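Skernero Household Words Project
Progress report to the Tonberg Fund, second period
Prepared by Savvas Gavalas

You asked for a shorter report this time, and for less about the heating. I will do my best on both.

The project, for those on your side who have inherited the file, is collecting the everyday words that people in and near Skernero use for things in the home: the drawer where string goes, the last bit of bread, the cupboard under the stairs, the person who leaves a teaspoon of milk in the bottle. The grant pays for recording, for typing up, for one part-time editor and for a small printed wordbook at the end. It does not pay for biscuits, as your finance team has pointed out, and the line has been taken out.

Where we are

We now hold 2,191 word slips, each with the word, what it means, where the speaker grew up and a sentence showing it in use. Of these, 518 have been checked by a second person and are ready for the book. I had promised you more. The checking is slow for a reason we ought to have foreseen, namely that the checkers have opinions. Yuxi Dai and Witold Czerwiński spent most of a morning on whether a "clatch" is a heap of washing-up or only a heap of washing-up that somebody else has left. The slip now gives both senses, with the second marked "accusing".

Recording is in better shape. We planned for 18 long interviews and have done all of them, in kitchens wherever the speaker would have us. People remember kitchen words in kitchens. Put the same person in an office with a glass of water and they will tell you, politely and at length, that they have always called it a colander.
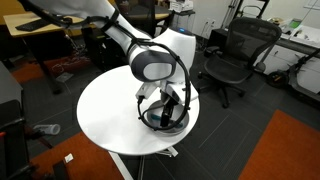 Photo: Đạt Trình / Skernero Household Words

The group sessions have been more mixed. The first, on words for dishes and bowls, brought in so much that we are still typing it up. A shallow dish alone has gathered a fistful of names depending on whether it is for soup, for keys or for the cat, and one speaker had a separate word for a dish that used to be for soup and has since come down in the world. The second session, on words for being cold indoors, was well attended for reasons connected with the heating, on which I have undertaken to say nothing.

What has not gone well

The school strand has stalled. We had hoped that pupils would take a sheet of questions home and ask their grandparents. The sheets went out in good order. Those that came back were filled in, as far as we can tell, by the pupils themselves on the bus, and contain several words that we do not think are old and do not intend to print. Selim Akyol has rewritten the sheet so that it can only be answered by someone who has owned a mangle, and we shall try again next term.

We have also lost time over spelling. Hardly any of these words have been written down before, so each new slip is a small act of lawmaking. Our rule was to spell things as the speaker would. It fell over when we asked the speakers, who either said they had no idea or gave two spellings and told us to pick the nicer one. Witold has drawn up a page of house rules. I attach it as Annex B, and would ask that any complaints about the double t go to him directly.

The typing-up software we bought from Kokkinos in the first period copes well with the news and badly with my neighbours. It turned "scrattle" (to search a drawer noisily) into "Seattle" throughout, which gave one interview an unexpectedly worldly air. We have gone back to typing by hand for anything recorded in Letov, where people talk faster, and kept the software for everyone else.

Money

We are slightly under on travel and slightly over on typing, and the two nearly meet. I ask your leave to move the travel underspend across. The editor's hours are as planned on paper. In practice Yuxi has worked a good many that are not on the paper, and I would like this noted somewhere, even if all the somewhere can do is note it.

The printer's quote for the wordbook has gone up. We can stay within the sum agreed by dropping the cloth cover, which I liked, or the index of rude words, which everybody else liked. The cloth cover has been dropped.

What people make of it

You asked for comments from those taking part. Most are kind, several are about parking, and a fair number are further words, which we have quietly turned into slips.
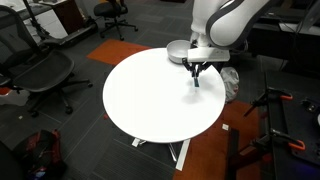
Đạt Trình feels that we are asking for the wrong half of the language: everyone hands over the funny names for things and keeps back the small words they say without noticing, the ones for "shove up a bit" or "leave that, I'll do it", and a book without those would be a box of ornaments. He would like a chapter on them, even a thin one.

I have come round to this, with some grumbling, as it means listening again to interviews that I had thought were finished. Two of us have begun doing so. The early signs are good, if your idea of good is a retired baker saying "hutch over" to his wife every few minutes without knowing that he does it.

Next period

Checking goes on, at whatever pace the checkers can agree on. The chapter of small words will be drafted by Yuxi and argued over by the rest of us. The new school sheet goes out once Selim is happy that no one under sixty can answer it. We expect to send you sample pages in May, in the cheaper cover.

One request. The report form still asks for the number of words "saved", and I have left the box blank again. We have written them down. Whether anyone goes on saying them is up to the people of Skernero, who have not so far taken instruction from us on anything. If the box must have a figure, please use the one for checked slips and put a small star by it.

Annex A: budget table
Annex B: house rules for spelling
Annex C: words withheld at the speaker's request (title page only)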